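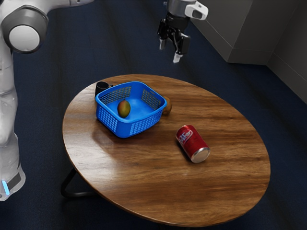
Cell Keeper, part time - Riltum, Wistivgate building

We are looking for a patient and reasonably tidy-minded person to look after one robot cell. Just the one! Riltum has a few other machines in the building, but they have their own people, and this post is for someone who would like to get to know a single arm really well, its simulated twin included, and keep the two of them in agreement with each other.

The post is 11 hours a week, usually split over 2 mornings, and runs for 9 months to begin with. You would report to Jolanta Górecki, who set up the cell last July and still has the thick binder to prove it.

Most of the work is quiet and regular. You would check the mounting bolts and the cable run, wipe down the finger pads, run the joint homing routine, and write up whatever you found in the log (we are fond of the log, and we do read it). When a pad wears out you would swap it and measure the new one, so that the numbers in the simulation can be changed to match. If a joint starts to grumble you would stop the cell and call Annick Bélanger, and the two of you would open it up together.
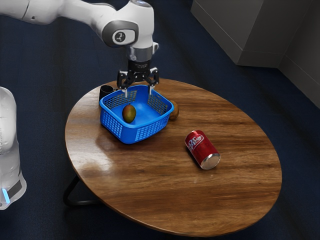

Gripper alignment takes up more of the week than anything else on the list, and it is where we most need a steady hand. Every setup change gets tried in simulation before we touch the real arm. A typical check has the two fingers parted and lowered to just inside the rim of the blue basket, with the mango down on the basket floor, and you would be asked to judge whether the fingers have enough room on either side. The kiwi pressed up against the basket wall matters too - we want to know how the settings behave with neighbors that close. You would go through about 96 saved poses in a full round, so please bring your own favorite tea.

You don't need a degree for this. Experience with any sort of machine upkeep would be lovely, whether that was printing presses, sewing machines or farm equipment. You should be comfortable with hand tools and a torque wrench, and willing to learn our simulation software, which Annick will teach you at whatever pace suits you.

To apply, send a letter and a short work history to Jolanta Górecki at the Riltum front desk, Wistivgate, by 9th September. Tell us in the letter about something you have kept running for a long time. We will answer everyone who writes, and you are very welcome to come by and see the cell before you decide.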